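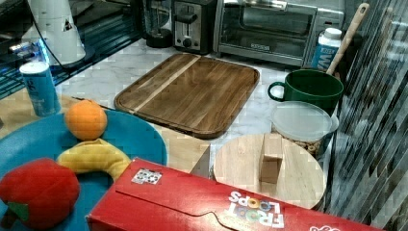
By Mared Humphreys
Filed under: House & Home, Going Away
Updated in May

How to Write a House Guide Your House Sitter Will Read

My first house guide ran to eleven pages. It had a table of contents. It had a section called "Philosophy of the Thermostat." I left it on the kitchen counter for a very nice man named Rok Dimitriou, who stayed with us for three weeks, and when we got home it was still there, in the same spot, with a single coffee ring on the cover. He had texted me 26 questions. Every answer was in the guide.

I've rewritten it every summer since, and I've also sat in other people's houses, where I did not read their guides either. The current version is 835 words long. Here is how to make one like it.

What you need

A notebook or the notes app on your phone
A printer, or neat handwriting
Masking tape and a marker
One evening to write it and a week beforehand to pay attention
Somebody willing to be confused by it before you leave

Step 1. Spend a week noticing yourself

You can't write down what you know about your house, because you've stopped knowing that you know it. You lift the back door a little as you turn the key. You jiggle the toilet handle. You have a whole relationship with the third stair.

So for a week, carry the notebook around and write down every small thing your hands do without asking you. Don't sort it. My list from last year includes "hold fridge door until it clicks," "hall light is the switch you'd never pick," and "kick." I still don't know what I was kicking.

Pay special attention to the hour after you get up and the hour before bed. That's when a guest is alone with your house and least able to cope with it.

Step 2. Cut the list in half

Go through and strike out anything a grown person would work out in under a minute. They can find the spoons. If they can't find the spoons, they will open drawers until they do, and they will have seen the drawer with the batteries and the old birthday candles, and you'll both live.

Keep anything that falls into one of these groups:

Things that leak, burn, lock or beep
Things that are alive
Things that work backwards
Things your neighbors will come over about

Opinions go. I had four paragraphs about how to load the dishwasher. My husband read them aloud at dinner, in a voice, and I took them out.

Step 3. Write page one for somebody in a panic

The first page is the only one you can count on, so put the bad stuff there. Address of the house at the very top, in large type. People forget that a guest calling for help may have no idea what street they're on. Then:

Where the water shuts off
Where the breaker panel is
Where the fire extinguisher is
Your phone number and one that isn't yours
The vet, if there's an animal
The Wi-Fi password, which is not an emergency but will be treated as one

For the water shutoff, write the directions as if for someone in socks, standing in a puddle. "Basement, left at the bottom of the stairs, red handle at knee height behind the paint cans. Turn clockwise until it stops." Then go downstairs and follow your own directions. I did this and discovered that the handle was green, and that it had been behind the suitcases for two years.

If you have a plumber you like, give the name. Ours is Fulgencio Arrieta, and the line in our guide reads "Call Fulgencio. He knows about the basement. Let him talk."

Step 4. Give each room a few lines

After page one, go room by room, starting at the front door and walking the way a guest would with a bag in each hand. A short heading and two to five lines is plenty. If a room needs more than that, you have either a complicated room or a complicated feeling about it.

Write commands. "Run the fan when you shower" is good. "We've generally found that it's a nice idea to run the fan" is how I used to write, and the bathroom ceiling shows it.

Here's our laundry room entry, in full:

LAUNDRY. Water tap is above the machine. Turn it on before, off after. The dryer says it has 1 minute left for around ten minutes. It's lying. Clean the lint screen every load. Spare sheets on the top shelf, and the step stool is behind the door.

The kitchen is where everybody overdoes it. I suspect we all believe our kitchens are harder than they are. Stick to the burner that lights slowly, what goes in which bin, and what's fair game to eat. Be generous with that last one. Nobody should have to text a stranger about mustard.
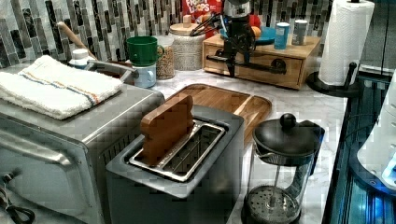 The breakfast corner. It gets two lines in the guide, and one of them is about crumbs.

Step 5. Put labels where the trouble is

Some instructions are useless on paper because the person needs them while standing somewhere else. That's what the masking tape is for. A strip of tape next to a switch that says LEAVE ON will do more good than a paragraph in the binder.

Don't go wild. Frøydis Viklund, whose house I looked after one winter, had labeled so many things that I stopped seeing any of them, and I turned off her chest freezer on the second night because the tape saying DO NOT was right beside the tape saying PORCH. We caught it in time. We ate a lot of elk.

I allow myself six labels. Ours are on the furnace switch, the hall light, the back gate, the recycling, the one outlet that doesn't work, and the cat.

(The cat's is on her food bin. It says SHE HAS ALREADY EATEN.)

Step 6. Do the plants and animals on their own sheet

Chores that repeat belong on a separate page stuck to the fridge, with boxes to check. Guests like checking boxes. It also lets two people share the job without both of them watering the fern into its grave.

For each plant, write where it is before you write what it is. "Big one by the stairs" beats the Latin. Say how much water in something they can hold, like a coffee mug. "Moderately" is not an amount.

For animals, include what's normal. If your dog sighs, say so. If your cat throws up on a schedule, say so, and say where the paper towels are. Shamim Soomro, who stays with us most summers now, asked for a section called "Noises She Makes" after a long first night, and it's the most-read thing I've ever published.

Step 7. Test it on someone

Ask a friend over, hand them the guide, and say nothing. This is very hard. Ask them to shut off the water, start a load of wash, lock the back door and get online. Write down every place they stop and look at you.

Do not help. Do not say "oh, well, what I meant there was." If you have to say what you meant, cross out the line and write that down instead.

My tester took fourteen minutes to lock the back door. In my defense, it's an old door. The line used to say "Door sticks a bit." It now says "Lift the handle up as far as it goes, hold it there, turn the key left, then let go."

Step 8. Print it, and leave it somewhere obvious

Send a copy by email too, a few days ahead, but print one. Phones die, and the Wi-Fi password doesn't do much good in an email. Large type, one side of the paper, stapled. I used to put ours in plastic sleeves, and everyone handled it like evidence.

Leave it where they'll set down their keys. Clear the mail off that spot first.

A few things people ask me

Should I include house rules? If you truly have them, yes, and keep them to a short list near the front. No smoking, no parties, shoes off upstairs. If your rule starts with "we'd prefer," let it go.

Should I list local places? A few. The nearest grocery store, somewhere for decent takeout, and a pharmacy with its hours. They have a phone and can find the rest.

What about the alarm code? Never in the guide. Tell them by phone, and change it when you get back.

How do I keep it current? Leave a pen with it, and a blank half page at the back headed "Things that were wrong." Last year's came home with five entries, including "the handle is green," in Rok's handwriting, underlined. I had fixed it on page one and forgotten to fix it on page three.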